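Florkard teardown cell - README, rules bit

Wrist cam clips from the Skerkemstead bench. 32 tasks, 100 clips each. Read this before adding yours.

Case cover off and mains lead out before the arm is enabled. Caddies go blue handle end into the fixture. Keep hands out while it moves - two people on shift, one on the stop button. 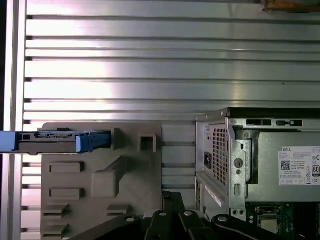 Drive caddy in the fixture, Dell chassis alongside with cover off.

Labels stay readable, dont blur them. Bin any clip under 10 seconds. Failed grabs are kept and taged as failed.

Cabanatuan set uses the same rules, seperate folder. August clips still to check.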